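Home | Articles | Archive | Submit | Contact

3. Weight loss before amateur boxing bouts

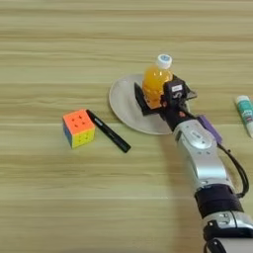
The club records used in this section come from the Standirier gym league, which holds its weigh-ins on the morning of the bout. We had 2,133 entries to start with. Entries with no second weight were dropped, and so were bouts called off before the first bell, which left some 2,000 for the main analysis.

Most boxers lost little weight in the last week. A smaller group, 141 in all, came in more than five percent below their training weight. These boxers were spread across the divisions — the lightest classes had a few more than the rest — and they won no more often than their opponents did. They were also more likely to lose on points after leading in the first round.

Figure 3. Share of bouts won, by weight lost in the final week. Boxers under 18 are left out.

The Karov scale used at the June weigh-ins read slightly heavy and was replaced partway through. We repeated the analysis without that month and the result held. Training weights were reported by coaches and may be rounded, so small losses should be read with care. Section 4 takes up the question of rest between bouts.

We use cookies to remember your settings. Accept | Decline

© Custar Sports Papers | Contact the editors | Back to top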